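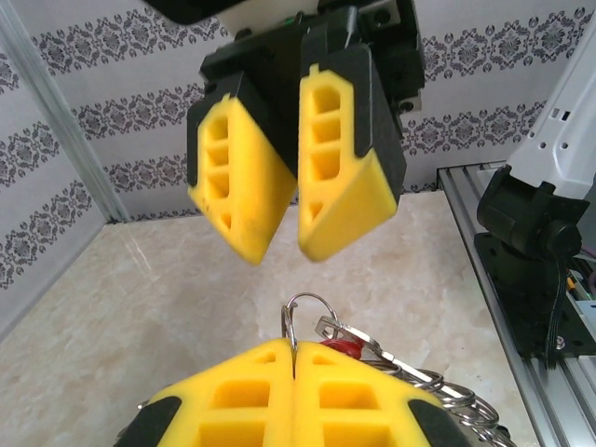 Slide 1. Two grippers, yellow foam fingers.

Streaming at home: where the slowdowns come from
Speaker notes, 20 August 2018

Slide 2
Start with the complaint. The movie stops, the circle spins, and people call their internet provider. Ask who has done this in the past month. Wait for hands.

Slide 3
Explain the path. The video leaves a server, crosses the provider's network, reaches the modem, then the router, then the TV. The last step is the one you can fix yourself.

Slide 4
My own numbers. I pay for 200 megabits. Wired to the Durard router I get close to that. In the back bedroom over Wi-Fi I got 2. Same evening, same plan.

Slide 5
The two bands. 2.4 GHz goes farther and is crowded. 5 GHz is faster and fades through walls. Many TVs pick one and stay on it. Show the menu on the Billetti box: Settings, Network, Preferred band. Go slowly here, people take photos of this slide.

Slide 6
Moving the router. Mine was behind the TV in a cabinet. I put it on a shelf in the hallway and the bedroom went up to 62. No new equipment.
(Skip the floor plan if we are past the halfway mark.)

Slide 7
When to run a cable. If the TV never moves, use a cable. Flat cable fits under most carpet edges. Check the TV's port first. Some sets have a slow wired port and do better on 5 GHz.

Slide 8
Mesh kits. I tried the Kereama and the Zornden, two units each. Both fixed the bedroom. The Zornden app wants an account before it will do anything. The Kereama was $287 for the pair. Say the price out loud, it is not on the slide.

Slide 9
Picture quality setting. Dropping from 4K to HD on a small screen saves a lot of data. Mention data caps.

Slide 10
Questions. Handout with the menu steps is by the door. The September talk covers parental controls.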